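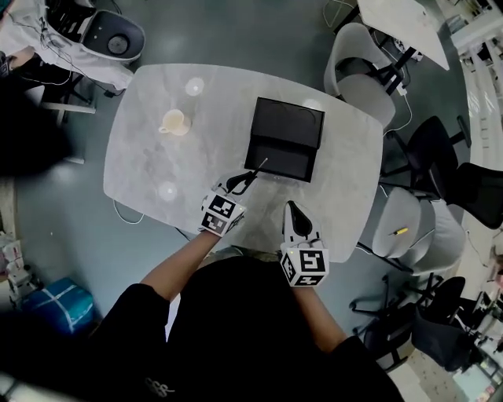
Fig. 1. Open box on the marbled table, lid folded back, mug off to the left.

Week 6 notes: Lids, boxes and the stuff on your table
Home Organization Basics, Cenia Evening Program

Hi all. I typed these up from what I said in class plus a few things I forgot to say, so if they wander a bit, well, so did I. Bring them next time, we'll use the second half for the practice task.

First, the lid. We spent a lot longer on lids than I had planned (thank you, Hatem!) and I think it was worth it. With a box that has an attached lid, you want the lid folded back away from you and the opening facing you before anything goes in. Look at Fig. 1 again and notice where the lid is: on the far side. Turn the box the other way and you spend the whole job reaching over a flap that wants to fall shut on your wrist. I did it that way for years with my sewing things and just thought I was clumsy.

If your lid won't stay back, crease it gently along the fold, or lean it on something heavy. A bag of rice is great. Please don't tape it, the tape takes the surface off when you pull it away and then you have a sticky box forever.

Second, where the box goes. Middle of the table, more or less, with clear space on your side. I want you to be able to set a thing down in front of the box while you decide about it. I call that strip the landing space, and the word comes up again in week 8, so write it in the margin. How deep should it be? Deep enough for your longest item laid flat. Amnuay asked about very small tables and my answer is the same, just push the box farther back and work with a smaller one.

Now, long thin things. Rods, knitting needles, chopsticks, paintbrushes, the sticks from a window blind that you are definitely going to fix one day. These are the ones that make people give up on boxes. What works for me:

Hold the thing near one end and point the other end where you want it to go. The thin black rod in Fig. 1 has its tip toward the front edge of the box, so you can see the idea of leading with the tip.
Try it corner to corner before you decide it doesn't fit. The diagonal is always longer than the side, and I am always surprised by how much.
Long things go in first, along the bottom or against a wall. Small things fill in after.
If it still sticks out, it needs a different box. Don't bend it and don't leave the lid half open "for now."

Third - and this is where we had our little argument - the mug. Tarek says no drinks on a sorting table, ever. I say a mug can stay if it's off to the side, past the end of the box, with the handle turned away from where your hands are going. The cream one in Fig. 1 has its handle pointing left and the box is on its right, so a sleeve is less likely to catch it. Tarek has not changed his mind, and if you're sorting photographs or letters I'm with him completely. Put it on a shelf.

While we're on tables: a pale top with a fine pattern, like gray veining, is pretty but it hides pins and clear buttons. If you're working with tiny things, lay down a plain dark towel first. And if you get lamp glare on the surface, move yourself a little to one side before you start moving lamps.

Practice task for next time

Pick one box with a lid and one drawer you've been avoiding. Take out everything long and thin, put it in the landing space, and sort it into the box using the order above. Set a timer for 20 minutes and stop when it rings, even if you're mid-drawer. Write down 2 things that didn't fit and what you did with them. That's all I'm collecting, half a page is plenty.

If you missed class, Mahmoud has the measuring sheet and can give you a copy. The spare boxes are in Room 432, top shelf, please bring them back with their lids!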